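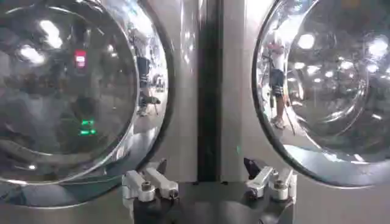

Hanska Two-Bowl Set, Stainless: Six Months in a Small Kitchen

The Hanska set is two mixing bowls in 18/8 stainless steel with a mirror finish outside and a brushed finish inside. I bought mine at full price to replace a nested glass set that had become too heavy to lift with one hand. They have been used four or five times a week since then, mostly for bread dough, salads and marinades.

Weight and balance

The large bowl weighs 864 grams on my scale and the small one 660. Both are heavier than the Breditz bowls I used before the glass, and the difference is in the base, where the steel is noticeably thicker. With a whisk in one hand and nothing holding the bowl, the large one stays put on a dry counter up to a moderate speed. Past that it walks. A damp dish towel underneath fixes it. There is no silicone foot, and I would not want one, as the foot on my Breditz bowl peeled off within a year and trapped water before it did.

Rim

The edge is rolled and closed all the way around. I checked it with a fingernail and then with a thin feeler gauge and found no gap on either bowl. An open roll collects flour paste and eventually smells. The roll is wide enough to grip with wet hands. It does not pour well. Thin batter runs back under the lip and down the outside, so use a ladle for anything looser than pancake mix.

Capacity

Hanska gives capacity to the brim, which tells you little. Working capacity for yeast dough is a little over half of that. A loaf with 660 grams of flour rises in the large bowl without touching the cover. A double batch does not fit. The small bowl is right for a vinaigrette, four beaten eggs, or a salad for two.

Markings inside

There are volume lines stamped on the inner wall. I filled the large bowl to several of them from a measured jug, and the lowest line read 100 milliliters high. The others were close enough for soup. Weigh anything that matters.

Heat

Over simmering water the small bowl works as a double boiler and melts chocolate evenly. The rim gets hot quickly. Neither bowl is rated for direct flame. I lowered the large one over a pan at 188 degrees Fahrenheit, held it there through a batch of hollandaise, and saw no discoloration afterward.

Cleaning and finish

The outside shows every fingerprint and water spot. Hand drying with a lint-free cloth keeps it bright, and the dishwasher leaves a gray film that vinegar removes. The brushed inside hides whisk marks well. Mayuree Sangkhawat, who has the same set in a catering kitchen, reports one dent in the large bowl after a drop onto tile, with no effect on the rim.

Lids

Sold separately and not worth the money. They press on tightly at first and loosen by the second month. A plate does the same job.

Verdict

Recommended for bread and general prep. Look elsewhere if you pour from the bowl often.

Reviewed by Prasert Petchrat | Contact | © 2022 Rungrueang Kitchen Notes | Back to top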